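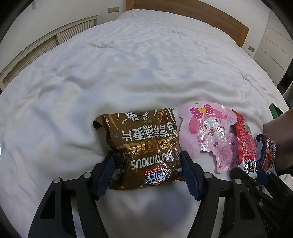

Hand-held gripper data gives better grasps on soft packaging, Galton group reports

A research group at Galton has published results from a grasping method trained only on recordings made by people using hand-held grippers in ordinary homes. The work deals with snack bags, foil pouches and other light wrappers, which change shape when squeezed and are often misjudged by systems tuned on boxes and tins.

The method, called Stikow, was trained on 586 recordings. In each one a person holds a gripper in each hand and picks up or moves packets on a bed or other soft surface. A bag of oat snacks, for example, is taken between the two padded fingers from its left and right sides while it lies on a duvet. No robot is present during recording. The movements of the fingers and of the tool as a whole are worked out afterwards from the video.

Vasilică Ilie, who led the study, said the choice of surface was deliberate. "On a hard table the packet stays where it is and the table pushes back. On a duvet both things give way, and the fingers can close on cloth as easily as on foil. We wanted that difficulty in the training set from the start."

The main change from the group's earlier work is in how the closing of the fingers is handled. The earlier version predicted a single target width for each grasp and drove the fingers to it. Stikow predicts a short run of widths and revises them as the packet deforms. It also keeps a separate estimate of where the lower edge of the packet meets the surface, so that the fingertips can be held clear of the bedding.

Tests were carried out on a two-armed robot fitted with fingers of the same shape as those on the hand-held tools. The test set held 49 kinds of packet, 32 of which did not appear in the training recordings. Each trial began with several packets placed close together, some overlapping. A trial counted as a success if the robot lifted the named packet, carried it to a tray and released it without dragging a neighbour along.

The new version succeeded more often than the single-width version on both familiar and unfamiliar packets. The gain was larger on the unfamiliar ones. Opened bags remained harder than sealed ones under both versions. The paper puts this down to the loss of trapped air, which leaves the foil free to fold between the fingers.

The authors list 103 failed trials and sort them by cause. The largest group involved overlapping wrappers, where the gripper closed on two packets at once. The next largest involved cloth caught between the pads. A smaller number were tracking errors, mostly on shiny foil under strong side light. Finger force was not measured in any of the trials, and the paper makes no claim about damage to the contents.

Using both arms brought a benefit in crowded layouts. When one gripper held a packet still, the other could draw a second one away from it. This behaviour was present in the recordings but had not been labelled, and it appeared in the robot trials mainly when packets overlapped by a wide margin. With small overlaps the robot tended to use one arm only.

Gavrilă, the firm that built the test robot, supplied the arms on loan and had no part in the analysis. The hand-held tools were made in the group's own workshop.

A second round of recording is due to start in December at Flestell, with net bags and shrink-wrapped trays added to the set. The group also plans to fit the fingertips with pressure sensors so that recordings with and without force data can be compared on the same packets.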